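Trullmont-Matchs : jeu de données sur les rencontres de football américain amateur

Version 2.1, mise à jour le 17 avril 2023
Responsable : Mateja Ionescu
Saisie et relecture : Hryhorii Zinchenko, Ermira Karagiannis
Scripts d'export : Shih-chieh Hsieh

Contenu

Le jeu rassemble 2 545 feuilles de match de la ligue régionale de Trullmont, catégories senior et junior. Chaque ligne correspond à une rencontre. Les matchs amicaux n'y figurent pas, sauf ceux du tournoi de Dorwood, que la ligue a homologués après coup. Pour 1 579 rencontres, nous avons aussi le détail série par série : position de départ, nombre d'actions, yards gagnés, issue de la série.

Les feuilles viennent des archives papier de la ligue et, pour les saisons récentes, du logiciel de table Aser. Les deux sources n'ont pas la même qualité, voir plus bas.

Fichiers

matchs.csv : une ligne par rencontre
series.csv : une ligne par série offensive
equipes.csv : identifiants, noms successifs, ville
stades.csv : terrain, surface, capacité déclarée
corrections.txt : liste des valeurs modifiées à la main, avec l'ancienne valeur

Tous les fichiers sont en UTF-8, séparateur point-virgule, virgule décimale. Si votre outil attend le point, utilisez l'option « --point » du script d'export.

Colonnes de matchs.csv

id_match : identifiant stable d'une version à l'autre
saison : année de début
id_dom, id_ext : équipes, à joindre avec equipes.csv
pts_dom, pts_ext : score final, prolongation comprise
yds_course_dom, yds_course_ext : yards à la course
yds_passe_dom, yds_passe_ext : yards à la passe, nets des sacks
ballons_perdus_dom, ballons_perdus_ext : interceptions et fumbles perdus
prolong : 0 ou 1
affluence : telle que déclarée par le club recevant
source : « papier » ou « aser »

Les valeurs manquantes sont laissées vides. Un zéro est un vrai zéro. Dans la version 1, les deux étaient confondus pour les ballons perdus, et toute moyenne calculée sur cette version est à refaire. 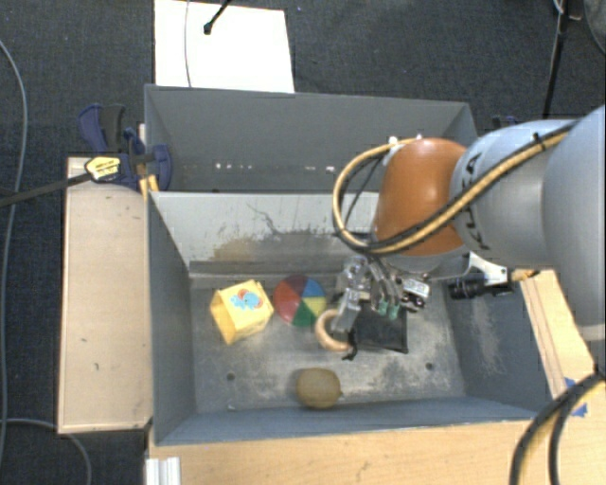 Peut-on comparer les yards à la passe des feuilles papier avec ceux d'Aser ?

Les deux séries sont comparables à partir de la version 2.0, où les sacks ont été retirés des totaux papier. Avant cela, les feuilles papier les comptaient dans les yards à la course, ce qui gonflait la passe et pénalisait les équipes qui couraient peu.

Qualité et limites connues

Les scores ont été vérifiés deux fois, d'abord à la saisie, puis par comparaison avec les classements publiés par la ligue. Les écarts restants sont signalés dans corrections.txt. Pour les yards, il n'existe pas de second document, et nous reprenons ce que le marqueur a écrit. Certains marqueurs arrondissaient à cinq. Cela se voit bien sur les feuilles de Matić, où presque tous les totaux finissent par 0 ou 5.

L'affluence est peu fiable. Plusieurs clubs déclaraient 2 000 spectateurs à chaque match à domicile, ce qui était sans doute la capacité de la tribune. Nous n'avons rien corrigé. Le maximum du fichier, 2 750, correspond à une finale pour laquelle la billetterie a été conservée.

Les pénalités n'ont pas été saisies. Elles sont notées au dos des feuilles papier, avec des abréviations propres à chaque arbitre. Doina Angelovski a commencé un glossaire, il n'est pas encore dans le dépôt.

La catégorie junior joue des quarts-temps plus courts. Ne mélangez pas les deux catégories dans une moyenne par match sans ramener les chiffres au temps de jeu. La catégorie se trouve dans equipes.csv, et une équipe qui change de catégorie change aussi d'identifiant.

Changements d'équipes

Dorwood a absorbé l'ancienne section de Matić en cours d'archive. Avant la fusion, les deux clubs ont chacun leur identifiant. Après, seul celui de Dorwood est utilisé, y compris pour les matchs joués sur le terrain de Matić. La colonne « noms_successifs » donne les appellations dans l'ordre, séparées par une barre verticale.

Installation des scripts

Python 3.9 ou plus récent, sans dépendance externe.

python export.py --saison toutes --sortie dossier/
python verifie.py dossier/matchs.csv

Le second script contrôle les identifiants, les scores négatifs et les doublons. Il renvoie un code non nul dès la première erreur. L'option « --tout » affiche la liste complète.

Données personnelles

Aucun nom de joueur n'est publié. Les feuilles d'origine en contiennent, et les numérisations restent à la ligue. Les noms des arbitres ont été retirés en version 2.0.

Licence et citation

Données sous CC BY 4.0, scripts sous licence MIT. Pour citer : Ionescu M., Hsieh S., Zinchenko H., Karagiannis E., Trullmont-Matchs, version 2.1.

Signaler une erreur

Ouvrez un ticket avec l'id_match, la colonne et la valeur que vous pensez juste. Une photo de la feuille ou un article de presse locale aide beaucoup. Les corrections sont regroupées, la prochaine série est prévue en juin.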